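3.2 Gripper setup and upkeep
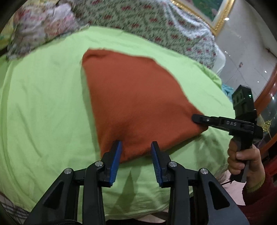 Figure 2. Hand-held grippers in use on a cloth task.

Each Pastby kit is made up of two hand-held grippers with a camera, a cable harness and a small case of spare parts. The same procedure for setting up and servicing a kit was used in all of the homes in the study. Most of the service time went to the fingers. The fingers are driven by a pair of mirrored linkages that turn on metal pins, and the ridged blue pads on their inner faces (Figure 2) do most of the gripping when the task involves cloth. The pads wear faster than any other part. Lint packs into the grooves between the ridges, and a pad in that state lets thin fabric slide before the operator notices.

Pads were brushed clean at the end of every session and replaced after 20 hours of use. The old pad was peeled off from the lower end, the backing was wiped with alcohol, and the new pad was pressed on and left overnight under a light clamp. Early in the study we changed only the pad that looked worn. This left the two sides with uneven grip, and cloth tended to turn as it was lifted. From March on, pads were changed in pairs.

The pivot pins were checked for side play once a week. The operator held the outer arm still and moved the finger tip from side to side by hand. If the tip moved more than 1 mm, the pin was taken out, cleaned and put back with a new washer. Over the study period we logged 174 service entries, of which 104 were pad changes. Pin work made up most of the remainder. Two entries record a cracked finger backing, both after a gripper was dropped on a hard floor.

Cables gave us more trouble than we had planned for. In the first version the cable left the base of the handle with no support, and the connector worked loose when the operator reached across a bed or sofa. Seung-woo Ahn added a printed clip that holds the cable against the handle, and we saw only one loose connector after that change.

After any repair to the linkage, the opening width was measured again with the fingers fully open and fully closed, and both values were written to the kit's settings file. A kit went back into use once it had passed a short test in which a folded towel was picked up and put down without slipping. The test sheet and the parts list were drawn up by Mbali Chauke and are given in Appendix B.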